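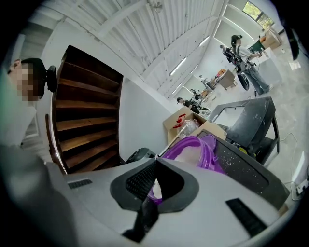

Bench and cart clean-down, 29/06/2020

Purpose: clear the grey bench and the black cart before the Massawe parts are laid out, and settle where the tubs live. Carried over from the last entry, where it was left as "to do".

Condition at start. White debris on the bench surface, speckled, where the purple tub sits. Top of the cart covered in white dust. Source not confirmed. My guess is the Hirlow filler, as the same colour came off the sanding blocks, but I have no sample to compare.

Open cardboard box behind the tub: a red item and a clear plastic bag inside. No label written on our sheet for it. Needs one, or it will be put in with the Zustomport returns again.

Method
1. Lid stays on the purple tub until the bench is done. The lid is translucent, so contents can be checked roughly without lifting it.
2. Vacuum with the brush head, bench first, then cart top. No compressed air. There are people working at the tables further down and it only shifts the dust onto them.
3. Damp cloth, one pass, then a dry one. Do not use the Plarnex cleaner on the bench. It left a grey haze on the offcut tested in December.
4. Lower shelf of the cart: take off the small yellow item, wipe, put it back.
5. Weigh the vacuum canister before and after.

Canister readings: 1041 g before, 1390 g after. Difference 349 g. This includes whatever came up off the floor by the wall, so it is not a clean figure for the bench alone. Next time empty the canister between the bench and the floor.

Cables. White leads run across the floor to the power strip on the wall at the cart side. The cart has wheels and should not be rolled over them. Lift the leads onto hooks at 90 cm and leave enough slack to reach the bench. Hooks not yet bought. Until then the cart is parked and whatever is needed gets carried to it.

Tub storage. Considered the space near the staircase. Rejected, the foot of the stairs has to stay clear. The green and white counter under the window already has cardboard boxes on top and I would sooner reduce that pile than add to it. Tubs stay at the bench for now, lids on, labels facing out.

Consumables: 400 mL of water, two cloths, one vacuum bag. Cloths binned.

Outstanding
- Label for the open box
- Hooks for the leads
- Dust sample in a jar, compare with Hirlow filler
- Sort the boxes on the counter, flatten the empties
- Second wipe of the cart top, the corners were missed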